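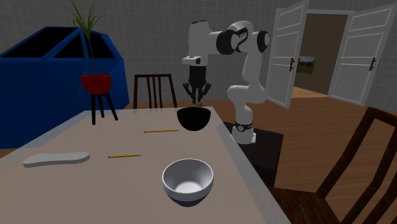 Skirutik 2 is a scene and scoring package for tabletop manipulation in simulation. It ships with 218 prebuilt rooms and a written practice guide, and the guide is the reason most labs will consider buying it. I ran both for a month against our own pick-and-place policies at Eltell. The review license was paid for by us.

The guide was edited by Liesbeth Geerts and covers how a simulated trial should be set up, run and reported. It has 13 rules. Most are short. Rule 2 requires the success condition to be fixed in writing before the first trial. Rule 5 requires the random seed, physics timestep and contact settings to be published with every result. Rule 9 deals with clutter: any object the arm has no business touching must still be a rigid body with mass, and contact with it must be logged. A pencil lying flat beside a bowl counts the same as the bowl.

Rule 9 is the one I would adopt tomorrow. Our older test scenes used fixed props, and a policy could drag a finger across one without penalty. With logging on, one of our policies lost a fair share of trials we had been scoring as clean.

Scene quality is uneven. Tables, bowls and room shells are good. Collision meshes follow the visible rim closely, which matters for top-down approaches with a parallel gripper. Plants are worse — leaves render individually but collide as a single hull, and the guide does not mention it. Very dark objects lose nearly all interior shading under the default lights. For camera-based policies I would raise the fill light and record the change under Rule 5.

The scoring tool reads the log and returns pass, fail or void. Void is used when the object settles outside the declared start region. This is handled correctly, and void trials are listed instead of being dropped. Throughput on our workstation was over 800 trials overnight with rendering enabled.

Two complaints. The report template has no field for gripper closing force, so we added one by hand. Rule 11, on comparing simulated and physical results, asks for "a reasonable number" of physical trials and leaves it there. Hiu-tung Liu raised this on the user list in May and was told a figure would come in the next revision.

Price is 625 dollars per seat, guide included. The nearest alternative we tried, Wan, costs less and has faster physics, but it has no reporting rules and no void state. The Faltorwood room pack is sold separately and adds little for tabletop work.

Recommended for groups that publish or share results. For internal tuning only, Wan is enough.

Reviewed on version 2.1, September 30, 2019.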